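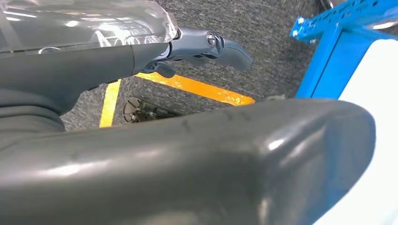 Anselmo Dantas wrote in to say my last piece on regional news digests was too kind to them, and that I should try the Arkelach Pacific brief before recommending anything else. I took out a subscription in August and have read it every morning since.

Arkelach covers island governments, elections, shipping, fisheries and public health. You get one email at 6 a.m. and a searchable archive. A typical issue has up to 45 short items, sorted by country, with a link to the original report under each one.

The sorting is the best part. If a cabinet reshuffle also affects a port contract, the item appears under both headings and is marked as a repeat. Rurkach, which I used before, puts everything in one long list and leaves you to scroll.

The archive is less good. A search for "by-election" gave me 1,165 results with no way to narrow them by date. Adding a country name helped a little. Spelling matters too, and place names with accents often have to be typed exactly.

Coverage is uneven. Fiji and Papua New Guinea get something almost every day. Smaller states can go a week without a line, even when their parliaments are sitting. Rogério Meireles, who edits the brief, answered my email about this and said they depend on local radio transcripts that arrive late.

A single reader pays $54 a year. The office plan is $1,805 and adds only shared folders, so small teams should buy separate logins.

I canceled Rurkach and kept Arkelach. I still check the Vasconcelos weekly for budget figures, which Arkelach tends to round.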